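Subject: Re: [orkside-list] old workstations, worth fixing up for the history archive?
From: Heather Tosh
Date: 9/8/19

Hi all,

Sorry for the slow answer, I've been up to my ears in parish registers. I'm very much in favor of using a secondhand workstation for the scanning! We did our first batch on my old laptop and it wheezed through every single page of the Haldane farm ledgers (541 pages, and I remember most of them).

On Dratia's earlier message:

> I keep seeing these big used towers going cheap. Would one
> be any good for us, or do we need something new? My worry
> is the photos. We have 2,670 of them now and the folder
> takes forever to open as it is.

A used one is fine. The big business towers open up easily and there's room to get your hands in, so adding memory or another drive is an afternoon's job even for someone like me. Put the money into drives and a decent scanner.

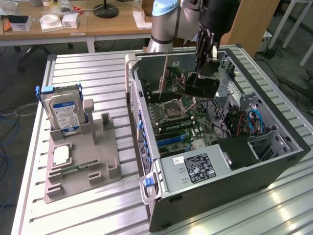
Cillano writes that he'd still rather see us buy new, as a used machine comes with no warranty and he doesn't want to be the one on the phone when it dies in the middle of the letters project. Fair enough! But we'd have two full copies of everything by then, so a dead computer would be a nuisance and that's all.

The folder that takes forever is a different problem, I think. Somebody (me) put every photo in one place with names like scan0001. My plan is to split them by decade first and by family after that, and keep a plain spreadsheet alongside with the names, the place and who lent us the original. Please don't rename anything until I've sent the spreadsheet around – I have already untangled one mix-up between the two Haldane albums and I don't want another. 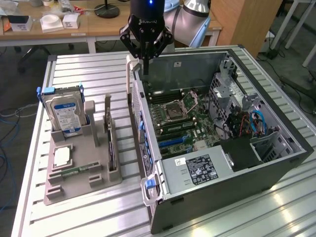
Side panel off a computer tower, drive bays along the left.

As for settings, I've been scanning the small prints at 600 dpi and saving as TIFF, then making a JPEG for the website. The files are huge but you only want to handle those old prints once. Letters can go at 300. If the ink is faded, scan in color anyway, it picks up the brown much better than gray does. 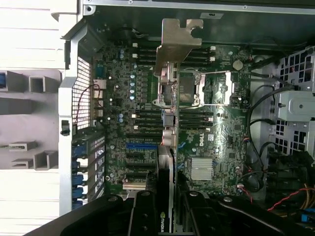
I'd also like us to get the glass negatives done before November, when the back room gets too cold to sit in. There are 10 boxes. If you can give me a morning, write to me off list and I'll bring the gloves and the good lamp.

Heather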